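**Board: Adult learners / Exams and certificates**

**Thread: Intermediate Finnish exam in September, go or wait?**

**ebere_sani** wrote on 2024-06-30

Good evening to all. I have been reading this board for a long time but this is my first thread, so please excuse me if it belongs to another section.

I am learning Finnish for three years now. The first year was only an evening course, the second year I stopped nearly everything when my daughter was born, and the third year I have studied with the Erkisero books and with the Kutlow cards. In my Kutlow deck I have 1510 words which are marked as known. When I do a full review, I understand almost all of them. But when my neighbor speaks to me on the stairs, I catch the first word and the last word and I must guess what is in the middle.

The intermediate exam is in September and I have to register soon. The fee is not small for our family. My teacher from the evening course, Valtteri Ojala, told me that I should go, that the exam itself is a good motivation and that I will regret it if I wait. My husband thinks that I should wait until spring. 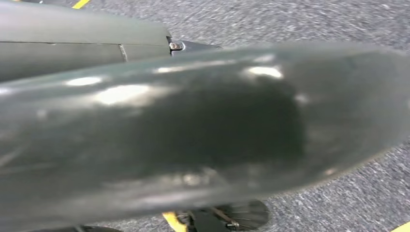

What makes me nervous is the speaking part. You sit with headphones, you hear a question and then you have very short time to answer. In the course we always had time to think, and Valtteri is a patient man. I tried one practice test at home and I was still searching for the verb when the next question started.

So my question is for people who have done this exam with a vocabulary similar to mine. Did you feel ready? And is it possible to become faster in one summer, or is this something that comes only with years?

---

**gmacpherson**

Hello Ebere, welcome.

I would wait. I know it is not what your teacher says, and he has heard you speak and I have not. But I went too early myself. I passed reading and writing with no problem and I failed speaking, and after this I did not open a Finnish book for many months. The money was one thing. The bigger thing was that I felt stupid every time I went to the post office.

Also I don't trust the number in Kutlow. It shows you the Finnish word and you click that you know it. To recognize "kuitenkin" on a card is very different from using it in a sentence when somebody looks at you.

Ghislain

---

**jocelyn_b**

> I would wait.

I must disagree with Ghislain here, with respect. The level which is needed for intermediate is lower than people believe. The examiners don't listen for beautiful grammar. They want to know if a person can explain that the washing machine is broken and ask when the repairman comes. If you make a wrong ending, it is still an answer.

I passed with a smaller vocabulary than yours. I did 36 speaking tasks in the last weeks, all of them with my phone recording, and I listened to every one. It was terrible to hear my own voice. By the end I was not so slow anymore, and this was maybe the only thing that changed.

---

**gmacpherson**

Jocelyn, you also worked in a kindergarten in that time, if I remember well from your old thread. You heard Finnish all day long. It is a different situation from somebody who has books and cards.

---

**jocelyn_b**

It is true, I worked there. But the children spoke mostly about dinosaurs and who pushed whom, and in the exam I had a question about recycling. :)

Okay, I accept that it helped my listening. I don't accept that it decided everything.

---

**ravinder_p**

I would like to ask Ebere something before giving any advice. Why do you need the certificate? If it is for a citizenship application or for a job, then there is a date behind it and you should count backward from that date. If it is for yourself, then you can take it whenever you want and there is no reason to lose sleep.

For me it was for a job. I had a nice plan in a spreadsheet, and I followed it for maybe two weeks.

---

**ebere_sani**

Thank you all for such quick answers, I did not expect it.

Ravinder, it is for a job. Fonex has an office near us and they told me that they can take me for the customer desk if I have the intermediate certificate. They did not give me a deadline, but I think they will not keep the place forever.

I have now written down what I do in a normal week, so that you can tell me what is wrong with it. I study mostly in the evening when the little one sleeps. On a bad week it is much less than this.
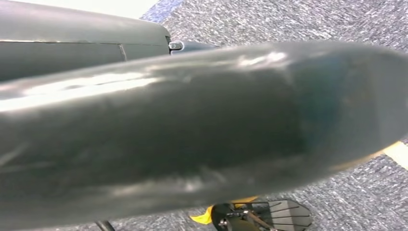
### Reading and vocabulary

One chapter from Erkisero, book 2, with the exercises at the end. I write the exercises by hand. Then Kutlow every day, also on the bus. There are 483 cards in the pile which comes back again and again, most of them verbs where I mix the meaning with another verb (huomata, huomauttaa, huomioida, it makes me crazy).

### Listening

The news in easy Finnish, usually with the text open. I understand that I cheat a little in this way.

### Speaking

The neighbor on the stairs. Sometimes I speak with Valtteri on the phone, but he is busy in summer.

### Writing

Short messages to the daycare. They answer always in very kind and very long sentences.

---

**ravinder_p**

It looks like a good week to me, only the speaking is too thin. I would take half of the Kutlow time and give it to speaking. You can review the cards until you are old and they will never ask you anything back.

Also, close the text when you listen to the news! First time without, second time with, third time again without.

There is the Pathirana conversation circle, if you are not too far from the library. It is free and they meet also in July. The group is small, when I went we were 8 people, so you can't hide behind the others. I was afraid of it for the first two visits and later I liked it very much.

---

**gmacpherson**

The Pathirana circle is good for confidence, I agree with this. I only want to say that people there speak slowly and correct each other very politely, and the headphones in the exam will not do that. Take a kitchen timer and practice also with the timer.

And if there is a job behind it, I change my opinion a little. I would still be careful with the money, but I understand better why your teacher pushes you.

---

**jocelyn_b**

I am going to save this message, Ghislain changed his opinion a little.

Ebere, one practical thing. In the speaking part, learn some sentences which give you time. "Hyvä kysymys, täytyy vähän miettiä." You say this calmly and in the meantime your head looks for the verb. Two or three of such sentences are enough, otherwise it sounds like you are only waiting for the bell.

If you like, I can send you the list of topics I used for my recordings. It is in a mess, half of it in French.

---

**ebere_sani**

Jocelyn, yes please, send it. I read French badly but I will manage.

I talked with my husband yesterday evening and I will register. He said that he takes the bedtime two evenings in the week so that I can go to the Pathirana circle, if there is a place. I wrote them an email in Finnish and it took me nearly one hour.

Ravinder, I have one more question to you about the news. Do you stop the recording when you lose the line, or do you let it run?

---

**ravinder_p**

Let it run. You can go back after.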